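Home | Notebook | Procedures | Parts shelf | Contacts
Last updated: March

Workshop notebook - file server rebuild, Plaltau job

Started 7:40 am. Coffee machine still broken.

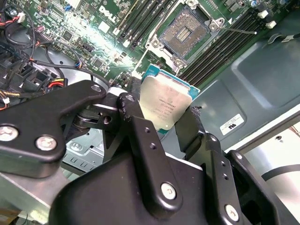 Main thing today is the noise complaint from the reading room. Server closet shares a wall with it and Nayeli says people have been moving desks to get away from the hum. Took the sound meter in before opening. Door shut it's fine. Door shut and AC on, not fine. So the hum is mostly the wall unit and not our rack at all, which I said in the last meeting but ok, now it's written down.

Things tried:
- foam strip round the door frame. Helped a bit at the top, nothing at the bottom. Gap under the door is the real leak.
- rubber feet under the rack. No change I could hear. Left them in.
- AC on low. Big difference. But the closet creeps up after lunch and I don't like leaving it that way over a weekend.

Called Egilsson for a price on a quieter wall unit. They quoted 3,070 fitted, two weeks wait. Passed it to Gunnlaugur, he wants a second quote before he signs anything. Fair. Hotomora didn't pick up, left a message.

Backups. The nightly copy stopped on the scans folder again. Error log is 171 lines and nearly all of it is the same complaint, file names too long. Somebody at Plaltau is saving scans with the whole letter subject as the name. Asked Snædís to talk to them nicely. Short names, year first, no slashes. Renamed the worst ones by hand and ran the job again, got to the end this time. Have NOT tested a restore yet. Do that before anything else tommorow, pick a folder Vibeke knows so she can tell if it looks right.

Labels - old ones are peeling on the patch panel. The Cikano tape sticks better but the printer eats it if the cover isn't pushed all the way down. Push it down. Seven ports still have no label, I think they go to the second floor but the floor plan in the binder is from before the wall was moved. Guðlaug might have the newer plan, ask her.

Also found the spare key to the closet, it was in the cable tie drawer. Put it on the hook where its supposed to be.

To do
- restore test, w/ Vibeke
- door sweep, measure the gap first (dind't have the tape with me)
- chase Hotomora
- newer floor plan from Guðlaug
- order label tape, 2 rolls, white

Left 5:15 pm. AC back on normal for the night.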